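# Zoas Under Blue Light

The Mengate zoanthid first turned up in frag swaps in November, and it has spread through hobby tanks quickly. It has a green skirt, a rust-colored face and a pale mouth. Aton Corals sells it in 2-polyp and 5-polyp frags.

It does best on the lower rockwork in moderate flow. Strong light bleaches the skirt within days, so start new frags on the sand bed and move them up slowly. Our test colony at Muvitz opened fully under blue LEDs and stayed half closed under white.

Dip every new frag and check the underside of the plug for nudibranch eggs. Wear gloves and eye protection when cutting, as zoanthids can carry palytoxin. 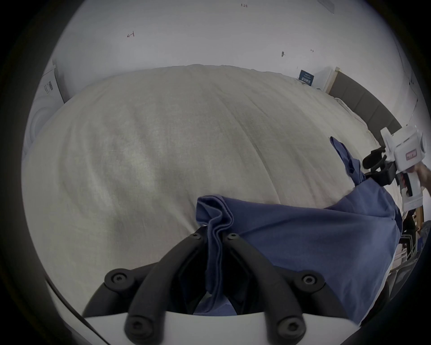
Shi wrote in to say that the same coral kept its color at her shop only after nitrate came up to 5 ppm. Ours faded at zero and recovered with heavier feeding.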